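Search the forum
Search this board only
Advanced search

Budgeting a second two-arm cell – gloves, mats, wrist units, what did you forget?
Posted in Buying & Planning by benchrat_ok – July, 4:10 pm

Need to get a purchase request in before the July cutoff and my spreadsheet is a mess. One two-arm setup running already, want a second. Work is food-type pick and place, buns and pastries into a bowl. Light stuff, soft, weird shapes. Quote from Winance covers arms + hands. Everything else is on me.

What it looks like at the table:
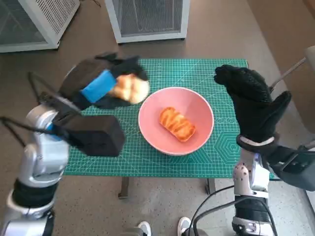

Bun in the left hand, one already in the bowl. Green mat, knit gloves both sides.

So far on the list: table, cutting mat, gloves, wrist modules, cable sleeving. Consumables line is $200 and I have a feeling thats a joke. What am I missing?

---

torque_and_tea wrote:
$200 is a joke yes. We burned through that on gloves alone. Knit ones snag, then they stretch, then the fingertips bag out and grip goes off. Buy a stack up front, all the same model. Dont mix. Also get spare mats, you'll want a clean one.

---

Skaro_fan65 wrote:
Disagree on the stack. Buy 3 pairs, run them, see which grip pattern you like, THEN order. We have a drawer full of gloves that were "a deal" and too slick for anything glazed.

Bigger question is cables. Look at that loop off the left arm. Budget for proper strain relief – ours was $65 an arm and the best money in the whole cell.

---

benchrat_ok wrote:
ok fair. Bumped gloves, added strain relief. Question on floor space though. Boss wants cell two right next to cell one, I say no. Wrist view of the room:

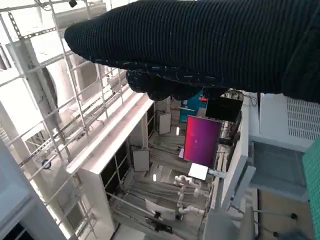
View past the glove – uprights, monitors and another arm lower down.

Where would you put another table + monitor in that? serious question

---

torque_and_tea wrote:
Next to it is fine if you go up. Slotted uprights are cheap, hang the monitor off those, get it off the floor. Plan power before you plan anything else tho

---

millwright_dee wrote:
No no no. Don't hang screens where the wrist cams can see them. Bright magenta display in the background like that, I'd want a plain panel in front of it or a matte screen. We had Ninard do dividers for us, price was ok, lead time was awful. Put dividers in the request NOW, they always get cut later.

---

Skaro_fan65 wrote:
Dividers are overkill imo. Turn the monitor. Free.

---

millwright_dee wrote:
Turn it and the operator can't see it. Then you buy a second one. Ask me how I know

---

benchrat_ok wrote:
lol. Got dividers quoted local, extras now come to $3721 before tax, that's with gloves, mats, strain relief, dividers, one monitor arm. Not counting whatever Winance wants for the service plan. Anyone paying for that?

---

torque_and_tea wrote:
First year yes. After that we kept a spare wrist unit on the shelf and skipped it. Depends who you have on site.

---

Skaro_fan65 wrote:
Skip it from day one, put the money in spares. And add fake pastries to the list, more sizes than you think. Same two shapes over and over gets you nowhere.

---

benchrat_ok wrote:
real or fake is a whole other argument here, not touching it. Adding a line for "test items" and leaving it vague. Submitting tonight, will post what gets cut

Recent in Buying & Planning
Workneh carts – casters worth the upgrade?
Lease or buy for a one year project
Ninard lead times, anyone else waiting
Used arms: what to check before you pay
Shelf spares list (sticky)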